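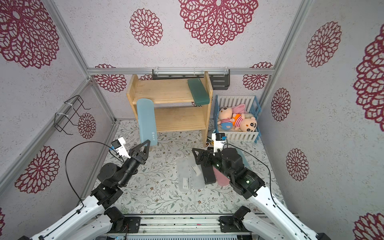

*Bratstead, January*

Pencil cases, mostly. That's the first thing the operator wants me to know about the job. "People come in expecting, I don't know, surgery. And it's pencil cases. Pencil cases onto a shelf."

We are talking beside one of the cells at Ferano, where a small team gathers examples for a learning system the company calls Kurek. Two arms, a mat, a little pine shelf with two tiers. The left arm has the light blue case by its bottom end and the case is leaning up against the shelf, nearly upright. The dark green one lies at an angle on the upper tier with an end sticking out over the front. I ask if that counts as put away.

"Depends who you ask. I'd say it's on the shelf. The reviewer might say it's hanging off. We had a proper argument about it before Christmas." And who won? "Reviewer. Reviewer always wins."

The operator asked not to be named, as did the other person I spoke to that afternoon, who looks after the data once it leaves the cell. Both came to the work sideways. The operator was in a shop fitting windows into display units, the data person did payroll.

**What a day is like**

Slow, then fast, then slow. The operator drives both arms through the task from start to finish and the whole thing is saved: the movement of every joint and the views from the small cameras on the wrists. One go from start to finish is an episode. The target for this task is 600 episodes, which sounded like a lot to me.

"It isn't a lot. It's a lot for your shoulders."

Then everything is moved and it's done again. The moving matters more than I'd understood. If the cases always start in the same spots the system learns the spots, and has learnt very little about pencil cases.

"First week I was tidy. Lined them all up, nice and straight, same order. I thought I was being good at it. Got told off, nicely. Now I sort of drop them. But then you find out you drop things the same way every time too, so you've got to drop them differently on purpose."

On the mat there are two frosted ones lying side by side, then a black one, then a pink one half under the right arm. The frosted ones are a nuisance apparently. I say they look easy. Flat, not moving.

"Look at them from the wrist camera though. White on pale grey. You lose the edge. You or me would know where it stops because we've held one. It hasn't held one. Well — it has now."

**On the flowers**

I had to ask about the walls. They are papered, big dark red lacy flowers on nearly white, some of them huge. And the mat has vines on it. It doesn't look like any lab I've been in.

"My nan would've loved it," says the operator. The data person gives the fuller answer. A system trained against one plain background can get very attached to that plain background. Change the wall and it goes to pieces. So the paper gets changed, the mat gets changed, and the examples are taken again with the same sort of objects in front of something new.

"You want it bored of wallpaper," the data person says. "You want it to have seen so much wallpaper it stops caring."

Does that work? Long pause. "It helps. I wouldn't put it stronger than that. Some of the time it stops caring about the wallpaper and starts caring about something else daft, like the shadow of the arm."

Same goes for the toys. There's a blue basket shaped like a crib next to the shelf, with three soft toys in it, two cartoon boys and a pink rabbit. They have no part in this task. The arms are meant to leave them alone, and that has to be shown as well, over and over, by leaving them alone.

"Which is the easiest bit of the job," says the operator. "I'm very experienced at not touching the rabbit."

**Mistakes**

I'd assumed bad runs were thrown away. Not all. The data person sorts them into 3 piles: keep, keep with a note, bin. A dropped case that gets picked up again goes in the second pile, and people further down the line are glad of it.

"If it only ever sees things going right, then the first time it fumbles it's got no idea what comes next. It just sort of waves. So a nice clean recovery, I'd rather have that than another perfect one."

And the bin? "Somebody's sleeve. Cable caught on something. Operator sneezes." Cables come up a lot, in fact. There's one looping down the outside of each arm, and when you plan a reach you plan for the cable too. The operator does it without thinking and only noticed when trying to teach a new starter, who kept twisting the wrist round the long way.

I ask about faked mistakes. Could you not just drop things on purpose, get the numbers up? The operator laughs. The data person doesn't.

"We tried. You can tell. A person dropping a thing on purpose opens the gripper. A real drop, the thing slides. Completely different. We binned the lot."

**Two hands**

The hard part of the job, they both say, is that there are two arms. One arm you can get decent at in an afternoon. With two you have to decide what the other one is doing while the first is busy, and the lazy answer is nothing.

"If I park the right one every time I use the left, it learns to park. Then you've paid for two arms and got one and a spare." So the operator tries to keep the right arm heading for the next case while the left is still placing. It took weeks. "Like patting your head. And the shelf's on the left, well, left of the middle, so the right arm's always got further to come. You start favouring. I still favour."

Handovers from one gripper to the other are allowed but not asked for. Some operators do them all the time. This one doesn't. The data person would like a mixture and has said so in writing, twice, with what I'm told was a colour coded chart.

**Who it's for**

On this they are careful. The examples go to Fivulach, the group which trains the model, and what comes back is mostly requests. More clutter. Less clutter. More soft things. Slower near the shelf, please. They rarely hear how it went.

"I saw it run once," the operator says. "They had it on the screen, doing the shelf. And it did a thing I do, this little push at the end with the side of the gripper, to settle the case in. I never decided to do that. I didn't know I did that. Very odd feeling, watching it."

Odd good or odd bad?

"Odd like hearing your own voice on an answerphone."

The data person has a different worry, about sameness. A few people's habits, copied hundreds of times. If everyone on the rota is right handed that goes in. If everyone starts with the case nearest the basket, that goes in too. There's a plan to bring in more operators for short spells, which the operator is for, mainly on account of the shoulders.

I was offered a go and took it. I won't say much about it. The gripper went where I told it, which was not were I wanted it, and I spent a good while above the black case moving a tiny bit left, a tiny bit right. Got hold of the corner in the end. Lost it.

"That slid," said the data person, leaning in, pleased. "That's a real one."

I asked which pile.

"Oh, bin. You had your elbow in it."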